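Packing bench to training bench: what changed at Fudunico

Quick one this week. Caught Serena Greco on a Friday between the morning cutoff and lunch, so half of this was done standing up and the other half over a sandwich. She runs the returns and kitting floor at Fudunico. Used to be all hands. Now part of it is hands and part of it is Urkis, the sorting system that went live in March.

First question, the obvious one. Did people lose jobs?

"No. Hours moved," she says. "Which isn't nothing. If you had the late shift and liked the late shift, you were not happy with me."

The late shift is gone. Urkis runs the single-item orders overnight and the crew comes in to whatever it couldn't handle. That pile has a name, the leftovers. Soft bags, odd shapes, anything in clear plastic. Greco says the first full week it kicked out 384 orders and she went home and didn't sleep.

"I thought, we've bought a very expensive machine for making leftovers."

It got better. Two reasons, she thinks. Trellent, the company that put it in, changed the settings on the scanner. And the crew started showing it things, which is the part I'd come to ask about. Everybody on the floor now spends a piece of the week doing ordinary handling so the system has something to learn from. Bins, tubs, gear, cables. Pick it up, turn it, put it down, next.

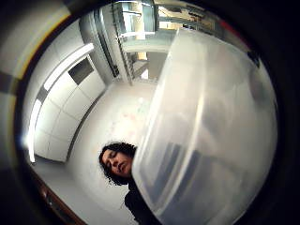
At work with one of the big plastic containers.

Is it boring? "Oh God yes. But it's a different boring." Packing is fast boring, she says, with a number on a screen over your head. The training work has no number. She fought for that. Kruger, the parent company, wanted a target per hour and she told them people would rush and the machine would learn rushing.

They tried it anyway, for 2 weeks. Then dropped it.

What about pay? Same rate as packing, which is a sore spot. Greco doesn't dodge it. "They're teaching it their job. I'd want more for that too. I've asked. I'm still asking." No answer yet as of when we talked.

She keeps coming back to wrists. Before Urkis a busy day was 4000 items over the floor and most of them went through the same few pairs of hands. Last count she had was 3113 for the crew, the rest overnight. Fewer wrist braces in the lockers. Fewer people asking to swap off the line at three in the afternoon. She didn't expect that to be the thing she'd care about.

Downsides, I asked, and she had a list ready. It's quiet now. New hires used to learn by standing next to someone on easy orders and there are no easy orders left, so day one is the hard stuff. And when the system stops, it stops everthing behind it. Used to be one person out sick was one person out sick.
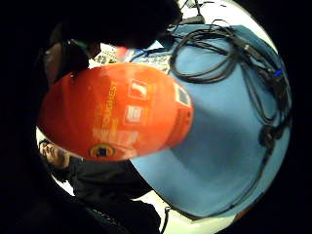
Lindiwe Ntuli sees it differently and told me so while Greco was off taking a call. For her the easy orders were the rest. You'd get three hard ones, then a run of easy ones where your brain could go somewhere else, and now it's hard ones from clock-in to clock-out. She said she'd take the sore wrists back some days. She also said the training work is the only time she gets to slow down, and that she'd be annoyed if it ended.

I put that to Greco when she got back. She nodded for a while.

"She's right about the breaks. We planned for the arms, we planned for the floor space, we did not plan for peoples heads." There's an extra ten minutes in the afternoon now, on the clock. She'd like it to be twenty.

Will it end, the training work? Trellent says there'll be less of it as the leftovers shrink. Greco figures there will always be some, the catalog changes every season and somebody in purchasing loves a weird shape.

And would she do it again? Long pause, bite of sandwich. "Yes. Slower. And I'd ask the late shift before, not after."

Then her phone went again and she was off down the aisle.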